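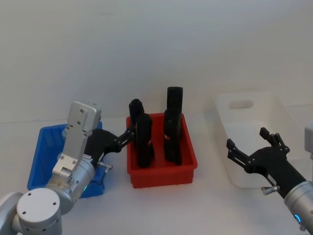 ## About Revier Hockey

Revier Hockey is a coaching school for field hockey players aged seven to eighteen. We run term-time sessions, holiday camps and a goalkeeping course, and we help clubs and schools that want to improve their own coaching. We don't enter teams in any league. Most of our players belong to a club already and come to us for extra practice.

The school started as a summer camp on one borrowed pitch. Parents asked for something in the winter as well, so we added a weekly evening session, and then a second one when the first filled up. In the last full season 1,198 players took part in at least one session or camp. Of those, 805 came back for another.

## Where we play

Our main base is the Bilik Ground, which has two sand-dressed pitches with floodlights and a small indoor hall. Evening sessions start at 5.30pm for under-12s and at 7pm for everyone else. The hall is used from November for indoor hockey and for fitness work when the pitches are frozen.

We also coach at Cruzado Park. It has one water-based pitch and a better car park, but no changing rooms, so players need to arrive ready. Camps at Cruzado Park run in the Easter and summer holidays only.

The Bilik Ground has seating for 200 along the near side of the top pitch. Parents are welcome to watch from there. Please stay off the technical area and behind the rail, and leave the coaching to the coaches during the session. They will be glad to talk to you afterwards.

## How we coach

Groups are set by ability first and age second. A new player has a short assessment on the first evening -- passing, receiving, moving with the ball, a small-sided game -- and is placed at the end of it. Groups are looked at again at half term, and players do move both ways.

A normal session is ninety minutes. The first part is a warm-up with the ball, followed by one skill worked on in pairs or threes, and then that same skill in a game with a rule or two added. We finish with an open game. Younger groups do the same in an hour with more games and less talking.

We put a lot of time into receiving the ball on the move. It is the thing club coaches most often ask us to work on, and it's hard to fit into a club session when there is a match at the weekend. Penalty corners are taught from under-14 upwards. Drag flicking is taught from under-16 and only in small numbers, as it is hard on the back and hips if the technique is wrong.

## Goalkeepers

The goalkeeping course runs alongside the main sessions, with its own coach. Keepers join the outfield groups for the last half hour so that they face real shots from players they don't know. We have kit to lend in junior and small adult sizes. Anyone who already has their own should bring it, including the helmet.

## Our coaches

All lead coaches hold a recognised hockey coaching qualification, a current first aid certificate and a full background check. Assistants are mostly older players who came through the school. They work with a lead coach at all times and are paid for it.

## Clubs and schools

We work with clubs and schools through a programme called Iltach. A coach visits once a week for a term, runs a session with your players and plans the following one with your staff. By the end of the term your own people should be running it. Iltach visits can be booked for the autumn or spring term, and autumn places are usually gone before September.

## Fees and bursaries

Fees are charged by the term and cover coaching, pitch hire and floodlights. Sticks can be borrowed, but mouthguards and shin pads can't, and no one plays without them.

We set aside £4,000 each year for bursaries. These can cover all or part of a term's fees, or a place on a camp. Applications are read by two members of the office team and are not discussed with coaches, so a child's group will not know who has a funded place.

## Getting in touch

The office is on the first floor at the Bilik Ground, above the hall, and is open from 3pm until the last session ends. In the holidays it opens at 8.30am on camp days. You can also leave a message through the contact form. If your child would like to try a session before you pay for a term, say so when you write and tell us their age and how long they have been playing.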